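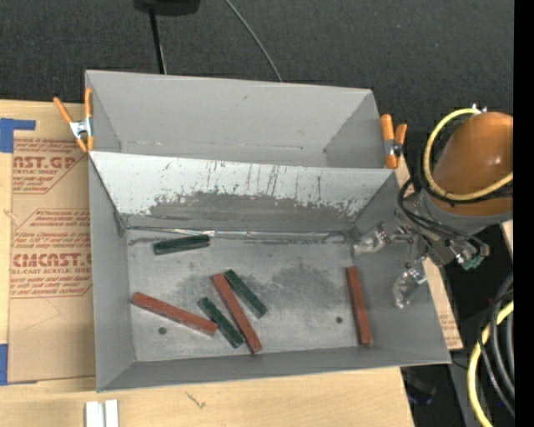
16 August 2022

So I finally made it to the open day at Rarside, after missing it in January thanks to a cold and a bus that never came. It's an old building on the Ravden road, and if you don't know to look for the green door you'll sail right past it (I did, and had to walk back up the hill in the heat).

Entry was 2 euros, coffee included, and the coffee was pretty good! They'd printed 100 programs and those were gone before I got there, so I shared one with a very patient couple from Sidesside who wanted to see everything in order. I did not want to see everything in order. I went straight for the workbenches.

What I liked best was how plain it all was. I'd expected glass cases and little labels, and instead there was a big gray sheet-metal bin on a light wooden tabletop, held at the sides with orange-handled spring clamps, and a few red and green blocks lying in it every which way. I stood there far too long. The greens are the short ones and the reds are the long ones, and once you've noticed that you start wanting to sort them - greens to one side, reds to the other, or maybe the whole lot into the narrow compartment at the back.

The bin has had a life, too. The sloping panel between the two compartments has a big dark patch where the lighter surface has rubbed away, and the floor is all scuffs and smudges. I love that kind of thing. My grandmother had baking pans in that condition and wouldn't hear of new ones.

Timothée Texier was showing people around in the afternoon, and he talks fast, so I only caught half of it. He said 1,000 visitors had come through since they started doing open days, and that the question he gets most is where the restroom is. (Down the hall, past the coat hooks, on the left.) I asked where they get their metalwork done and got a long, cheerful answer about a shop called Baranauskienė that I'd now like to visit as well.

Upstairs was hotter and more crowded, and I gave it maybe ten minutes. There was a talk on storage that I only heard the end of, and a table of secondhand books where I picked up a guide to hinges for next to nothing.

If you're going, take bus 61 and get off one stop after the bridge. Bring cash for the books, and eat first - the sandwiches ran out by lunchtime.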